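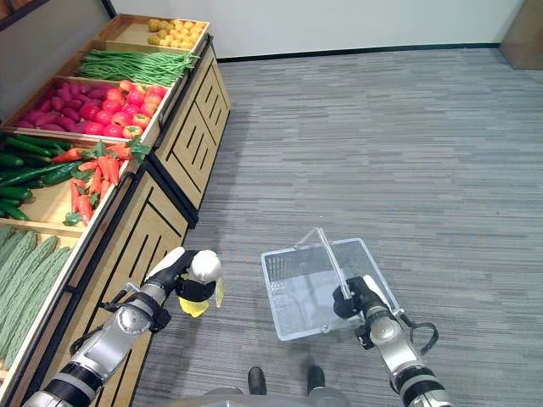 Bae Library Screen Club – Television Drama Group

December
By the Screen Club reviews desk

I've wanted a proper home release of Trenwood for so long that I'd stopped checking for one, and then Rukolton went and put the complete series in a box. I started on a Saturday morning with a pot of tea and came up for air when it was dark!

If you missed it the first time around, Trenwood is the small-town hospital drama with the ferry terminal and the night-shift switchboard. It launched a few young actors who have gone on to much bigger things, and part of the fun is spotting them in their early scenes, all elbows and nerves and already so watchable. The set runs to 1170 minutes, and I have now seen every one of them (the blooper reel twice).

The picture is the best I've seen it. The old broadcasts were always murky in the corridor scenes, and I'd assumed that was the look they wanted, but there's real colour in those walls. You can finally read the notes on the switchboard, too, and somebody in the props department was having a lovely time. Sound is good, clear dialogue, with the music a touch loud over the end credits.

The extras are where I got properly excited. There are 2 cast commentaries, one on the pilot and one on the storm episode, and the storm one is a treasure. They talk over each other, forget the plot, and then go completely silent for the rooftop speech and just watch it like the rest of us.

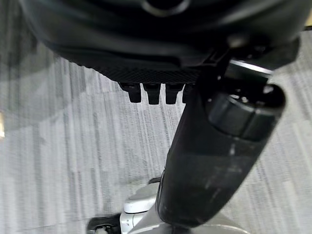 The booklet is 100 pages and a pleasure to sit with, full of call sheets and costume sketches and a very frank essay on why the third season was cut short. I do wish the episode list had been printed somewhere other than the inside of the sleeve, where you have to squint around the fold to find anything.

My other grumble is the menus. They were made by Skenell, and every single time you go back to the main page you get the full ferry horn. Every time! My dog has started leaving the room. Subtitles are English only, and they miss a few lines in the ward scenes.

Still, I'd buy it again tomorrow. Start with the pilot, skip the clip show, and save the storm commentary until you've seen the finale. Our club copy is number 1093 of the first pressing and goes out on a one-week loan, so please put the discs back in their right slots.

Contact the Screen Club at the library front desk | © Bae Library Screen Club | Back to top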